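Notes for the talk, Clarkier meetup, evening session. Slot is 40 minutes including questions. Slides are mostly pictures so keep these notes handy.

## Start

- Say what the talk covers: three ways we show a robot a task, and what each one costs in people's time.
- The work is from the Peson project. The task set is household stuff: picking up, putting away, opening, wiping.
- Ask who in the room has driven an arm by remote control. Adjust the next part depending on hands.

## Guiding the arm by hand

You hold the arm itself and move it through the task while it records its own joints. It's easy to explain to a new person. It's tiring, and your own arms and body keep getting in front of the cameras. We used it for our first two tasks and then stopped.

Mention that it still works well for short motions with a fixed start, like pressing a switch. Don't spend long on this.

## Remote control

We drove the arm from a second, smaller arm on the desk. The data is clean, as the robot is doing everything it will later have to do alone. The trouble is speed. A person who can put a cup on a shelf without thinking takes several tries through the leader arm, and there's no feel for how hard you're squeezing.

Numbers for this slide: 46 demonstrations of the cup task in one afternoon, with one operator and one person resetting the table. Say plainly that the second person was needed the whole time.

If anyone asks about delay: we ran it on a local network and never tried it over a long distance.

## Hand-held grippers

Next step was to take the robot out of the recording. You carry a gripper with a camera on it and do the task yourself. The gripper's path and the camera video become the demonstration. You can take it anywhere you can walk, and several people can be in the same room.

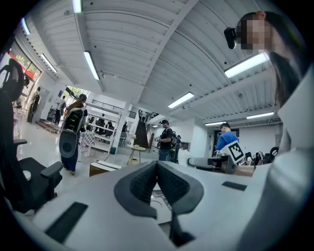
*View from the hand-held gripper, jaw at the bottom. The square black marker is on the white board at right.*

Points to make while this one is up:

- The jaw is always in the same part of the picture. We want that, because the policy will see its own jaw in the same spot when the camera goes on the arm.
- The wide lens bends the ceiling beams and lights a lot. Leave the bend in for training, but calibrate for it when working out position.
- People in the background are fine. Faces get blurred before anything goes into the set.
- Shiny floor, lots of ceiling lights. Reflections can upset tracking, so check a short clip before recording a long session.

Then the tally. Across all sites we kept 573 demonstrations from the hand-held grippers. Most of the ones we threw out had lost tracking, usually from someone swinging the gripper too fast between tasks.

## What went wrong

**Reach.** People lean, crouch and twist. The arm is bolted down. We had good demonstrations the robot couldn't copy. Indilel, our checking script, now flags any path outside the arm's range. Run it the same day, while the person is still there to redo it.

**Speed.** Hands are quicker than our arm. We slow playback by up to 2 times. Pouring doesn't survive that well, so we asked people to pour slowly.

**Habit.** Each person has their own way of grabbing a mug. A bit of variety helped. Too much and the robot hovered between two grasps. We now agree on the grasp first and let everything else vary.

## Khamphan test

Play the clip. Shelf task, new room, no extra data from that room. Let it run with the sound off. Point out the second attempt at the handle, then move on.

Don't claim it works in any room. We tried one.

## Questions likely to come up

- *Which method would you start with?* Remote control if you already own the arms and the task is on a table. Hand-held if you need many rooms.
- *Can you mix them?* Yes. We trained on hand-held data and added a small remote set on the real arm for the last part of the grasp.
- *How long to train a new person?* Less than a morning for the hand-held gripper. Remote control took our newest operator several days.
- *Is the data public?* Not yet. Blurring has to be checked by a person first.

Leave the contact slide up.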